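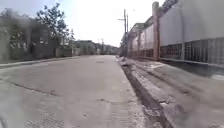
首页 专题 街巷 往期 投稿 关于我们

输入关键词 搜索

低头走路的人

2020年5月

我有个毛病，走路爱看地。朋友跟我一起散步常常聊着聊着发现人没了，回头一看，我还蹲在十几步开外，研究一条路缝。说出来有点丢人，可我真心觉得，一条街最有意思的部分都在膝盖以下：路缘石、排水沟、墙根那一溜草，还有补了又补的路面。

这次编辑让我写Tiststead，给的题目很宽，“写写那里的街”。我高兴坏了！别人去一个小镇，先找钟楼，先找馆子，我呢，把包往旅店一扔，就沿着路边走开了。手机上说那天走了23,000步——不对，是前一天，那天我只走到鞋底发烫就回去了，懒得看数。

先说水泥路。镇子靠外那一头的路，是大块水泥浇的，太阳一晒白得晃眼。我喜欢水泥路的老实劲儿，它裂了就是裂了，藏不住。裂缝有两种脾气，一种是当初留好的伸缩缝，笔直，有规矩；另一种是后来自己长出来的，斜着走，拐弯也不打招呼。走的时候脚底能感觉出来，前一种是“咯噔”一下，后一种软绵绵地硌你。要是推着箱子走就更清楚了，轮子会替你念出来。

路边的明沟也值得多看两眼。住惯了大城市的人大概都忘了，雨水以前是看得见的，它从屋檐下来，过人行道，进沟，一路往低处去，小孩可以放纸船跟着跑。我小时候就跟着跑过，跑丢了一只凉鞋，回家挨了一顿骂（鞋是新的，也难怪）。现在水都进了暗管，纸船这门手艺算是没落了。所以见到一条敞开的沟，哪怕是干的，我也要站一会儿，想想下大雨那天该有多热闹。

再往里走，脚下就换成了沥青。沥青是另一种性格，闷，吸热，走上去声音小。两种路面交接的地方我最爱，往往有一道小坎，骑车的人会下意识抬一下屁股。我住的旅店隔壁有家卖五金的铺子，叫Tuncer，老板听说我是来看路的，笑了半天，然后一本正经告诉我，沥青路得在二月看，冻过之后，什么毛病都冒出来。我记在本子上了，二月再来。
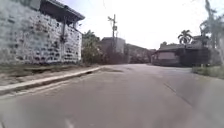 他还说，看路不能光看路，得看路跟房子怎么挨着。这话我回去琢磨了一晚上。可不是嘛，一条街好不好走，一半要看墙根。墙根留不留土，差别大得很。留一窄条土，草就来了，草来了虫子就来了，猫也来了，下雨天泥点子不至于全溅到墙上。要是把水泥一直抹到墙脚，看着是干净，可夏天那股热气直往脸上扑，走过去人都蔫了。我外婆家的老屋也留着这么一条，她在里头种过葱，种过凤仙花，后来什么都不种，就让它自己长，反倒最好看。

糙一点的石墙我也偏爱。砌墙的人手再巧，石头大小总是不齐，刷上一层白，坑坑洼洼还是透出来，光斜着打过来，一面墙能看上好久。新楼的墙平得像一张纸，看一眼就看完了，你说亏不亏。

回来以后我翻出一本旧地图册，Runlow出的，1:1,000的那种，连路缘石都画成细细的双线。我趴在桌上找我走过的路，从镇外那一头一直描到里面，铅笔都描秃了。地图上什么都标得清楚，偏偏没有树荫，这是我对所有地图的一点小意见。要是我来画，非得专门用一种颜色画荫凉不可，早上一张，下午一张，让夏天出门的人好挑着走。

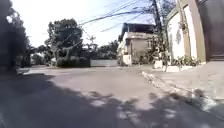

路口是一条街喘气的地方。走窄路走久了，突然眼前一宽，人会不由自主慢下来，左右看看，哪怕一辆车都没有。我向来觉得好路口得有两样东西，一棵够大的树，一块够碎的荫。这儿两样都占了：树冠圆圆地撑开，底下一道矮绿篱，近处的沥青上铺满斑斑驳驳的影子，再往前一步就是白花花的太阳地。对面那栋两层小楼，浅米色的墙，黑沉沉的屋顶，门前的植物把底下遮去一些，挺会过日子的样子。这种地方我能耗掉一个下午，给我一瓶凉水就行。

有读者来信问，看地有什么窍门。窍门谈不上，习惯倒有几个。鞋底要薄，厚底鞋什么都感觉不到。出门挑早上或者傍晚，光低，路面上的起伏全显出来了，正午去看就是一片白。同一段路来回各走一遍，去的时候看左边，回的时候看右边，你会以为走了两条街。还有，蹲下来之前先看看后头有没有车，这一条是我家里人逼我写上的。

下一期我打算去Stindelham，听说那里有一段400米的老坡道，一级一级嵌着石条，是从前给拉车的牲口防滑用的。坐48路车到终点，再走一小段。我已经把薄底鞋刷好，晾在阳台上了。

联系编辑部 | 投稿须知 | 版权所有，未经许可不得转载 | 返回顶部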